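Sorkcombe Soft Goods Notes, README

Maintained by Etelka Oláh. Last edited 16th July.

What this is

A folder of written notes and pictures on handling soft household things: bags, pouches, towels, pillowcases, the odd shower cap. The notes cover picking up, moving, folding and putting away. There are 41 note files, one per sorting session, plus a short word list and this README.

I took the folder over from the Ilbridge group, who called it a "complete guide to soft goods." I have removed that line from the title page. It is a pile of notes of mixed quality, and I would ask anyone planning to use it to read the section on labels before anything else.

What's in the folder

notes/ has the session files, plain text, one per session
pictures/ has the stills
words.txt is the word list
old/ is everything I couldn't make sense of and didn't want to delete

The session files don't share a layout. The early ones are a paragraph or two. The later ones follow a form with fields for item, material, color, starting place and ending place. The form was meant to fix the problem of people writing whatever they liked. What happened is that people wrote whatever they liked in the boxes.

About the labels

The material field is the weakest part. The Ilbridge form offered two choices, "fabric" and "plastic," and had no box for "can't tell." So people guessed. A thin coated bag and a smooth piece of cloth can look much the same once they are bunched up, and I have found the same pouch entered both ways in files written by the same person. I added "unclear" as a third choice and went back over the old entries. Plenty of them are now unclear. I consider this an improvement, though I was told it makes the folder look worse.

Color holds up better, with one warning. Pinks, corals and light reds were typed in as "pink," "red," "salmon" and once "shrimp."
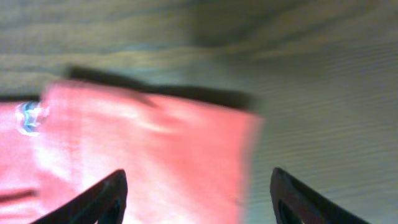
I merged all of these into "pink-red," since the shade changes so much with the light that the finer names told you more about who was typing than about the item. Shiny surfaces are the worst for it. If your work depends on telling coral from salmon, use something else.

The "part" field (handle, hem, seam, strap) should be filled in only when the part can be made out. Many entries had "handle" for any dark line near the top of a bag. I changed those to "edge, dark" unless the written note said otherwise. Same rule for printed marks: a bright patch may be a label or it may be glare, and a guess shouldn't go in as a fact.

Blur

Soft things move when you lift them, and a good share of the stills are blurred. The Nyitrai copy of this folder threw every blurred still out. I kept them. A set that has only neat, flat, well-lit towels in it will make folding laundry look a lot easier than it is. Whether the blurred ones are worth much to you is another matter, and I have not seen anyone test it properly.

Claims I can't back up

The old README said the notes covered "over 2,000 household items." I can find nothing to support this. My best guess is that each mention of an item was counted as a new item, so one much-handled pillowcase could appear dozens of times.

It also said that every entry had been checked by 2 people. I found initials from a second reader in 25 of the session files. Initials show that someone opened the file. I wouldn't go further than that.

The Flovov folding method, which several sessions follow, is described in those notes as saving drawer space. No one measured a drawer before or after. The folding steps are written down clearly enough and you can try them yourself. I did, with dish towels, and went back to folding them in thirds.

Using the folder

Free to copy and change for study or for your own notes. Keep the word list with the files, as the short codes make no sense without it. Please don't restore the old title.

Fixes

Send corrections by file name and line. "The bags are wrong" was an actual report and I could do nothing with it. If you disagree with an "unclear," say what in the written note settles it. I will change the entry if the note bears you out and leave it alone if it doesn't.

Known gaps: nothing on wet items, very little on anything with a zipper, and the shower cap session stops halfway down the form.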